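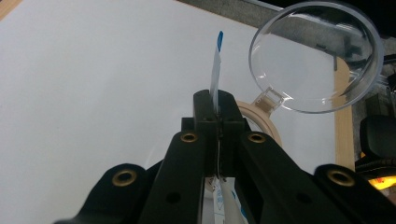
Home | Projects | Calls | Workshop Hours | Contact

Call for participants: hand-held gripper build, second group

The Gavo workshop is looking for 6 people to join our gripper project. We build a pair of black grippers which a person holds in the hands, one left and one right, and we use them for small everyday tasks at a table. Later the same fingers should go on two arms that I am building at home, in my garage. The project has the name Clovel.

The first group started in June and made the body and the cables. Now we need people who like to repeat a task with patience and write down what went wrong. The tasks are small: hold a thin strip upright, pick up a packet, move a cup, bring back a roll of tape. It sounds easy, but please try it once with two grippers before you say so.
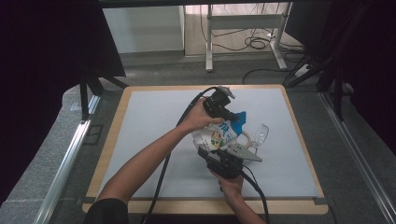

Soft packaging is the most difficult for us at the moment. A pouch changes its form when you press it, and each hand has to know a little what the other hand is doing. We have written notes on 636 attempts until now, and I would like that the second group continues the same notebook.

What you will do:
- come to 13 evening meetings, two hours each
- practice the tasks with both grippers and keep notes
- help to redesign the fingers (we compare different tips)
- check the cables before each meeting and put them away after

What we ask from you:
- you are 18 or older
- you can stand at a low platform for a longer time
- you can use a screwdriver; soldering is welcome but we can teach it

There is no salary. Grakisell, the shop next door, gives us screws and filament at cost price, and each participant may keep one set of printed parts. Travel by bus inside Bangash is paid back if you bring the ticket.

To apply, please write me a short letter, half a page is enough. Tell me one thing you repaired or built, also if it did not work well. The last day for letters is 12 September 2026. I answer everybody, but it can take me a week.

Golnar Bagheri
Gavo workshop, Bangash

Comments

tinbender: Is it OK if I am left-handed?
Golnar Bagheri: Yes, very welcome. Please mention it in your letter.
marro_k: I can come to most of the meetings but not all. Should I still write?
Golnar Bagheri: Please write and say which ones you will miss. One or two is no problem.
oldlathe: Was in the June group. Bring your own small pliers, the good ones are always taken.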